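Tornside Listening Notes

Short written notes on everyday room sound, version 3

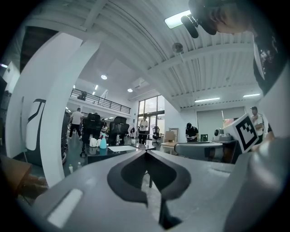 Person in a black cap and dark t-shirt at the right, a white pillar at the left.

The collection has 600 notes in English. Each note tells what one listener heard in an indoor public place during a short stay — footsteps, doors, voices far away, the hum of air. There are no audio files.

Files
notes.csv: one note per row, with place type and listener code
places.csv: place types and their short names
split.txt: 200 row numbers kept for testing

Writing and checking
The notes were written by A-yeong Wi and Joon-young Myung. Chae-won Ham corrected the spelling and did not change the word order. In 178 notes the listener marked a sound as "not sure". Please keep this mark when you convert the file.

Known problems
Train stations appear too often. Notes from August are shorter than the others.

License
Free for study and teaching. For other use, please write to Yi-an Hyun first.

Last change: September 16, 2024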